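About Us

Home | What We Do | About Us | Service Plans | Contact

Hi, and thanks for clicking through to the page hardly anyone reads! I started Linbridge Cell Care out of my garage, and we still do pretty much what we did back then. We set up small robot cells, we look after them, and when they quit in the middle of a shift we come out and get them going again. We don't build robots and we don't sell them. If you already own one and it's sitting under a tarp, we should talk.

Most of our customers handle clothes. I didn't plan it that way. My first paying job was for a returns warehouse over in Trarkwood that had bought a nice arm, put it on a nice table, and then found out that pants are a whole different animal from cardboard boxes. I spent most of a February in that building wearing two sweaters, and by the end of it I knew more about zippers than I ever wanted to. They told another shop about me, that shop told another one, and now there are 10 of us and a van that smells like machine oil and french fries.

So what does a visit look like? The long answer is on the Service Plans page, but I'll give you the version I give people on the phone.

We start with the fingers. People want to start with the software, and I get it, the software is where the error messages are. But the pads on the fingers do all the touching, and they pick up lint and sizing and whatever was on the last garment. When the texture fills up, cloth starts to slide. We clean the pads with a stiff nylon brush and a lint-free wipe, check the edges for lifting, and swap them in pairs. Always in pairs! I have driven 28 miles to a shop that replaced one pad to save a few dollars and then couldn't work out why every shirt came up crooked.

Then we check the finger screws, with a torque driver and a dab of the medium threadlocker. We mark each head with a paint pen so the next person can see at a glance if something has backed out. After that it's the wrist camera. We clean the lens, make sure the bracket hasn't shifted, and look at what the camera is giving us with the fingers all the way open. Both tips should show up and sit about level with each other. If one has crept up, either the camera got bumped or a finger did, and you want to know which before you touch the calibration.

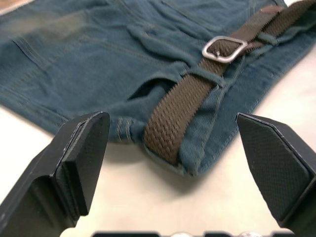 Next comes the table height, and this is where I get a little fussy. A fingertip that comes down too far drags on the surface and wears a flat spot in itself. One that stops too high closes on air, or on the top layer of a fold, and you get half a garment. We jog down slowly over bare table, slide a feeler gauge under each tip, and save that height as its own named point in the program. Please don't type the number in by hand in five different places. I have had to clean that up more than once — it is a long afternoon.

After the height check we run real garments. I keep a bin of them in the van, and I'm kind of proud of it. Braided stretch belts are my favorite thing to test with, because the belt and the cloth don't bend the same way, and a buckle will happily catch on a pad edge if you come in at a bad angle. Denim with a belt left in the loops will tell you more in ten minutes than a stack of T-shirts will tell you all day. We try it smoothed out, then rumpled, then turned a quarter, and we write down every miss along with where the fingers were when it happened. You get a copy of that sheet. We keep one too, and the next time we come out we start from it.

A word about the Drikmont cell, since a lot of you ask. That's the little demo setup in our front room, named after the street our first shop was on. It is the most repaired machine in the county! Every new tech here takes the gripper off it, puts it back on, re-teaches the table height and finds the cable fault I've hidden (it's nearly always the wrist connector). You're welcome to come try it yourself. Owners who have done one pad change with their own hands call us a lot less, and I'm fine with that.

What we don't do: welding cells, paint, anything big enough to need a fence you can't see over. For those I'll send you to Lemieux Automation across town, who are good at it and will tell you straight what it costs.

We look after 17 sites right now. I'd like to add a few more, but slowly, so that when you call, the person who picks up has stood in front of your machine. Phones are on from seven until five, and the on-call line is extension 2246 — plan customers only, please, it rings next to somebody's bed.

If you're writing in about a fault, it helps a ton if you include the exact message, what the gripper was holding, and when you last changed the pads. "Never" is a perfectly okay answer. We hear it most weeks.

Page last updated 9/1/18

Service Plans | Spare Pads and Fingers | Visit the Shop | Contact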